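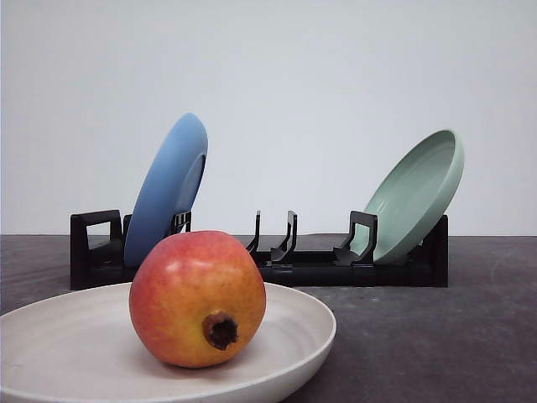 Home | Cells | Faults | FAQ | Contact

Plate drops on the Caris cell: FAQ

What went wrong?
In April the arm let go of a plate early while racking it. The plate chipped on the edge of the table. Nobody was hurt.

How often does it happen?
The Plarville log has 2,543 placements and 4 early releases.

What causes it?
The controller reads a knock against a rack support as the plate being seated, and opens the fingers. It is worst at the middle slot, where a plate on either side leaves less room for error. 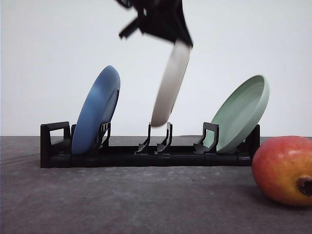 Off-white plate at the middle slot, blue and green plates in the rack.

Is there a fix?
Yes. Irnmont release 2 checks the height of the gripper as well as the contact force before it opens. Install it before running the racking task again.

Can I reach in to catch a plate?
No. Press the stop button and wait until the arm is still – the fingers stay closed when stopped, so the plate will be held.

Do I need to report a drop if nothing broke?
Yes. Send the log to Meifang Xu at Witkowska with the slot position and the type of plate.

Page updated 16/06/2022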